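Screwdriver

A screwdriver is a hand tool for turning screws. It is one of the most common tools in the world, and a strong case can be made that it is also one of the most quietly ingenious: a handle, a shaft and a shaped tip, and with those three parts a person can build a cabinet, open a clock or hang a door. Sizes run from the tiny drivers used on eyeglasses to heavy ones as long as a forearm.

Contents
History
Parts
Tip shapes
Fit and wear
Regional use
See also

History

Screws are much older than the tool that turns them. Large wooden screws pressed olives and grapes in the ancient world, and they were turned with bars pushed through the head. Small metal screws used as fasteners came into use in Europe in the late Middle Ages, on armor and on early guns, and somebody had to drive them! The first drivers were flat blades set in wooden handles, often pear-shaped, and many were made by the same smiths who made the screws.

For a long time each screw was cut and filed by hand, so no two were quite alike and a screw taken from one hole might not go back into another. Screw-cutting lathes changed that during the Industrial Revolution. Screws became cheap, and the screwdriver moved out of the gunsmith's shop and into the ordinary household.

Cross-shaped recesses spread widely in the 1930s, when car makers wanted a screw that centered the driver by itself. It was a wonderful improvement for fast assembly work, where a flat blade tends to slide out of its slot.

Parts

The handle is shaped to fill the palm. A thick handle gives more turning force for the same effort, while a thin one spins faster between the fingers, and drivers for fine work often have a rotating cap on the end so that one finger can press down as the others turn. Older handles are of boxwood, beech or ash. Modern ones are mostly plastic, sometimes with a rubber layer for grip.

The shaft (also called the shank) is made of tough steel, usually round, though some large drivers have a square shaft that can take a wrench. The tip is hardened so that it keeps its shape under load.

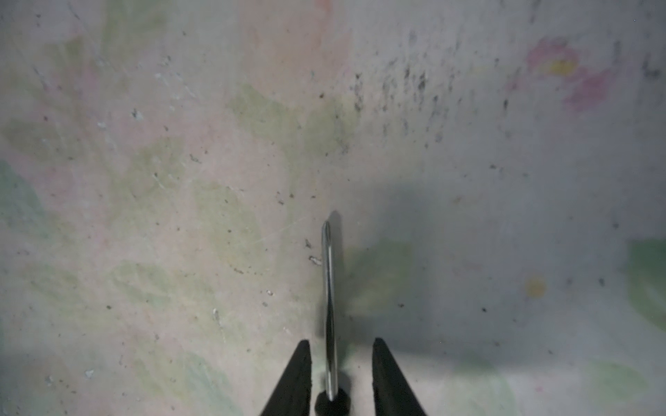
Many collectors hold that the handle matters more than the steel, but Quintero, in a letter to the Mirham tool museum, took the other side: "A poor handle gives you a sore hand, and a poor tip gives you a ruined screw. I can live with the sore hand."

Tip shapes

Slotted. The oldest form, a single flat blade. Simple to make and easy to clear of paint, but it must be held straight.

Phillips. A tapered cross with a slightly blunted point. It finds the center of the screw very easily.

Pozidriv. Similar to Phillips, with extra ribs between the arms of the cross and a firmer hold.

Robertson. A tapered square, much loved in Canada, and able to hold a screw on the end of the driver with no hand near it.

Hex and Torx. Six-sided and six-lobed forms, common on furniture, bicycles and machines.

Fit and wear

When a driver slips up and out of a cross-shaped recess under force, the movement is called cam-out. A tip one size too small makes it far more likely. A rounded tip should be replaced, though a flat blade can be filed square again in a few minutes, a very satisfying little job.

Regional use

In Kusville the Himance works made drivers for the clock trade, and nearly 40 patterns appear in its surviving catalog. The smallest were sold in sets of 20, each handle marked with a colored ring.

See also

Bradawl
Hex key
Impact driver
Screw thread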